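Pretura Releases Handover Method for Two-Arm Robots That Learns Which Arm Should Move First

PHUTHONG, March - Pretura, a developer of control software for small-lot automation, today released the results of a study on how two-arm robots divide a sorting task between their arms. The method, named Brulora, lets a single learned policy decide at each step whether to use the near arm, the far arm, or both, when an object and its destination lie on opposite sides of the table.

Most two-arm systems in use today assign work by fixed zones. An object on one side of a center line belongs to one arm, and any transfer across the line follows a scripted handover at a set point. The approach is simple to verify but loses time when the object is small, lies at an odd angle, or sits where the receiving arm has a poor approach. Brulora removes the fixed line. It scores a short list of possible plans for each object, including plans with no handover, and commits to one only after the first arm has closed its gripper.

The policy was trained on 2646 demonstrations recorded by operators who controlled both arms by hand. Each demonstration covered one object and one container, with starting positions changed between runs. No demonstration was edited for speed. Runs in which an operator dropped an object and picked it up again were kept in the training set, and the team reports that removing them made the policy slower to recover from a missed grasp.

"The hard part was the wait," said Ok-hee Pyo, who led the study. "An arm that is not needed yet still has to be somewhere. If it parks too far back, the handover is late. If it parks too close, it blocks the other arm. We let the policy learn the waiting position from the operators, and they turned out to be quite consistent about it."

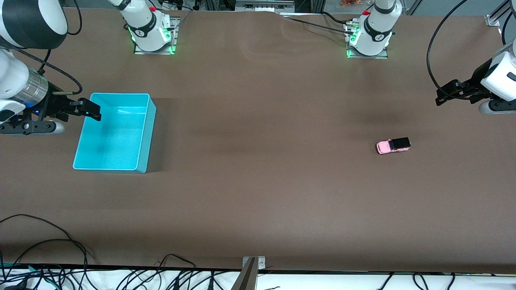
Testing was carried out on a bench setup at the Pretura laboratory in Phuthong. The evaluation consisted of 200 trials per method, with the zone-based controller and Brulora given the same list of objects and starting positions. A trial was counted as a success only if the object came to rest inside the container and neither arm made contact with the other. Trials that ended in a safety stop were counted as failures for both methods.

Brulora completed more trials than the zone-based controller, and the gap was widest for objects placed far from the container. For objects placed next to the container the two methods performed the same within the margin of error. Planning time per object was higher for Brulora, which the authors list as the main cost of the method.

The study also reports two known limits. The policy was trained with one container on the table at a time and has not been tested with more. It also tends to choose a handover when a single arm could reach, mostly with long, thin objects - a habit the authors trace to the demonstrations.

"We would not put this on a line yet," said Samran Chareonsuk, who was responsible for the test protocol. "The failures are easy to sort into types, and that is useful to us. The next round will use a container that moves between trials."

The next round of work will be conducted with Ciston, which will supply part trays and grippers for a longer run of 2000 trials. Kamonchanok Nilsuwan will direct that phase. The trial list and scoring rules used in the current study are available from Pretura on request.

Media contact: Yaowalak Paisan, Pretura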